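Doltbridge Fold Board and Shelf Set, after one summer of use
Review by Tamsin Rosenthal
11th September

I bought the Doltbridge set in August, when our bedroom had reached the point where clean clothes lived on the bed in the day and on the chair in the night. The set has two parts: a folding board with hinged wings, and a group of open shelves made of cloth which you hang from the closet rail. You can buy the parts separately, but the shop in Bolham had only the complete set, so I took it.

English is my third language and I write reviews slowly, so please forgive if I go into too much detail. When I am looking for a product I like to read detail, and mostly I find five stars and the word "great".

What comes in the box

The board arrives flat and already joined. There is nothing to build. The hanging shelves are folded like an accordion, with stiff panels which you slide into the base of every shelf. Two of my panels were a little bent in one corner. I put them under the mattress for a night and in the morning they were flat enough. The instructions are on one sheet and the drawings are clear, although the sheet shows a closet rail much lower than mine, and it took me a while to understand that the straps can be made longer from the back side.

The smell of the new cloth was strong. I left the shelves by the open window for two days before I put anything inside, and I would advise the same.

Using the board

You lay the T-shirt face down with the collar at the top line, close the left wing, open it, close the right wing, open it, and then lift the bottom part. The result is a rectangle. All the rectangles have the same width, and this was the reason I wanted the board, for my shelves are narrow and my folding by hand gives every time another size.

For T-shirts and thin jumpers it is very good. For shirts with buttons it is good if you close at least the top button and the third one. For thick jumpers it is poor. The wings do not close fully over the wool, and the sleeves slide out at the side. My hooded tops I have returned to folding by hand, with the hood tucked inside.

I should mention the surface. The board has a slightly rough side and a smooth side, and the sheet does not say which one should be up. Put the rough side up. On the smooth side the cotton moves when you turn the wing and you get a crooked fold.

The board needs a firm place under it. I tried first on the bed, because the heap is there and it is natural to work where the heap is. The mattress gives way in the middle and the hinge bends in the wrong direction. After one week I began to carry an old tray from the kitchen and put it under the board. Now it works well on the bed also, but a person with a free table will have an easier life.

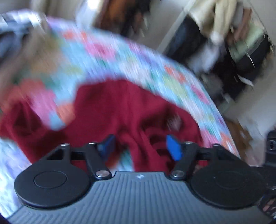
Should you sort the heap before you begin folding?

It saves time if you do, but only a simple sort. I make one heap for the things that hang and one for the things that fold, and I start with the hanging ones, so that the bed has more free place when the board comes out. Sorting further by person or by colour did not make me faster, and I stopped doing it.

The hanging shelves

I have more complaints here. The shelves hold their shape when they are full and when they are empty, but when they are half full they lean. If I fill the bottom shelf first, with jeans, it leans much less. The sheet says nothing of this. I think the maker tested them with the same weight on every shelf, and no family has the same weight on every shelf.

The width is well chosen. One stack from the board fits exactly, with a finger of space on both sides. You can pull out a shirt from the middle of the stack if you hold the upper ones with the other hand. My husband does not hold the upper ones, and so every few days one shelf has to be done again.

The straps close with hook tape. They have not slipped so far, but the tape catches on knitted things when you open it near them, and I have one cardigan with a pulled thread because of it. Take the clothes away from the rail before you move the straps.

Also consider how much rail you lose. Our closet is full of hanging clothes, and to make place for the shelves I had to move the winter coats to the hall. If your rail is already crowded and you have no other place for coats, I would buy the board alone.

Compared with the others I tried

Before this one I had the Byun board, which is lighter and folds in half for storage. It is the nicer object, and I liked the handle very much. But the hinges on it are thin strips of plastic and one of them tore in the first year. The Doltbridge hinges are thicker. They make an ugly cracking sound in the first days, then they become quiet.

My neighbour has the Cokside shelves and let me use them for a weekend. They are stiffer and they do not lean at all, but they are made for wider closets, and the stacks from my board stood in them with a lot of empty space, so they fell over sideways. If you fold by hand and fold wide, the Cokside may suit you better.

Price and spare parts

I paid 29 pounds for the set. Spare panels for the shelves can be ordered, and I asked by e-mail whether they would replace the two bent ones. The answer came after 5 days and was polite, but they wanted the original box, which was already in the recycling. Keep your box for a few weeks.

The product number on my box was 971. I write this down because the shop told me an older version exists with a shorter board, and long shirts will hang over the end of it. Mine is long enough for my husband's shirts.

Cleaning

The board you wipe with a damp cloth. The shelves are harder. It is not allowed to put them in the machine, and the panels have to come out before you wipe the cloth. Getting the panels out is easy. Getting them back in while the shelves hang is very annoying, and I recommend taking the whole thing down and laying it on the floor.

Dust collects on the top shelf more than on the others. I keep only the spare pillowcases there now, with an old towel over them.

My rating

For the board, four stars from five. It would have all five if it managed thick wool, or if the box said plainly that it does not. For the shelves, three stars. They are the right size and the cloth seems strong, but the leaning bothers me, and I look at it every morning when I take out my socks.

I will keep both. Folding the washing for our family takes me less time than before, and the stacks stay tidy until somebody wants the shirt at the bottom. I have not yet tried the board with bed sheets. My sister says it can be done if you fold the sheet in a long strip first, and when I have tried it I will add a note here.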